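Let the students pick the boring task

Every spring the robotics club at Elleck has the same argument over what to enter for the Gallau student day. Someone wants a maze, someone wants football. This year they chose putting marker pens back in their holder, and several parents asked me whether that was really a project.

I think it was the best choice they have made. A maze can be solved with a clever route and some luck. A pen has to be picked up at the right angle, held without slipping and turned the right way up, and each of those can go wrong separately. 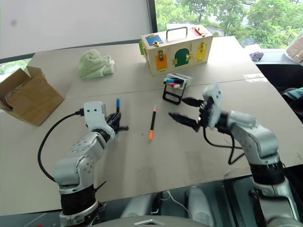 Marker task at the Elleck club, with the blue-capped pen in the left hand.

The group spent 3 weeks on the grip alone. They logged 70 attempts in a shared notebook and argued over what counted as a drop. I would call that engineering – more of it than I saw in 2 years of judging football.

The Gallau rules still give extra marks for speed and for what they call spectacle. I would scrap the second and halve the first. Give the marks to the notebook. A club that can say why attempt 41 failed has learned something it can use next year, whatever task it picks.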